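Call for participants: people who sew, mend, tie and truss
Trindo Study, Landau Centre for Hand Work, Bekbridge
Posted July 2020

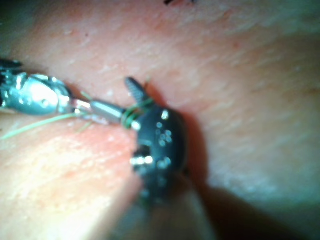 Can a machine tie a knot yet? In some places, yes, with a trained person at the controls or a job that never changes. Can it sew a button on a shirt it has not seen before, lace a boot, truss a chicken or tie off a sack on a packing line? Mostly not, or not at a speed anyone would pay for. Thread and string bend, slip and twist, and the cloth or the bag moves as well. People handle all of this without much thought, and we don't have good records of how they do it.

The Trindo Study is collecting those records. We are looking for 208 adults who work with thread, string, cord or twine, at home or on the job. You do not need to know anything about robots.

Who we want to hear from

You may be a tailor, an upholsterer, a butcher, a florist, a net mender, a bookbinder or a packer. You may also be someone who darns socks, hems the curtains and ties up the tomatoes. We want a mix of paid and unpaid experience, and left-handed people are especially welcome.

You must be 18 or older and able to get to our workroom in Bekbridge. You should be able to do light work with your hands for an hour with breaks. Glasses and magnifiers are fine. If you have arthritis, a tremor or an old hand injury, please still apply and tell us on the form. We can change the height of the bench and the chair, and you may skip any task.

What you will do

There are 11 tasks. They include threading a needle, sewing on a four-hole button, closing a short seam in stretch fabric, tying a parcel, lacing a boot, tying the neck of a filled sack, and making a loop around a smooth metal rod and pulling it snug. The full list comes with your booking letter. You will do each task several times at your own pace, then again using a pair of tweezers in each hand. The tweezers are slow going for nearly everyone. We use them to see what changes when a person loses the feel of the thread in the fingertips, as most machines do.

In the last session you will try some of the same tasks by working a pair of powered grippers from hand controls. A staff member will be beside you the whole time. You are not being marked, and dropped thread and failed knots are as useful to us as good ones.

Time and pay

There are four sessions of 90 minutes each, spread over two weeks or more. Day and evening times are available. You will be paid for each session you attend, including any you have to leave early, and we cover bus fare or parking. The rate is set out in the information sheet. Sessions run until the end of October.

What we record

We film your hands and forearms. We do not film your face, and we switch off the sound unless you agree to talk through what you are doing. Please take off rings and bracelets, and cover any tattoo you would not want on film. You can have your recordings deleted up to 30 days after your last session.

Our first collection, finished last winter, has 2,856 recorded knots and stitches, nearly all from staff and students. It leans too much toward young people who learned to sew in order to take part. This round is meant to fix that.

Where the results go

Recordings will be used by the Landau Centre and by our partner Brekke, which makes equipment for small packing and alteration shops. Some people have asked whether this work is meant to replace them. Brekke would like a machine that can close sacks and sew simple seams without someone standing over it. We can't say when that will happen or whose work it would change. Please think about that before you sign up, and put any questions to us.

How to apply

Pick up a form at the front desk of the Landau Centre, or phone and we will mail you one. Tell us what kind of thread or cord work you do, how long you have done it, which hand you favour and what times suit you. We will reply whether or not we have a place for you.

Masks are required in the workroom, and benches and tools are cleaned between visits. If you feel unwell, stay home and call us to rebook.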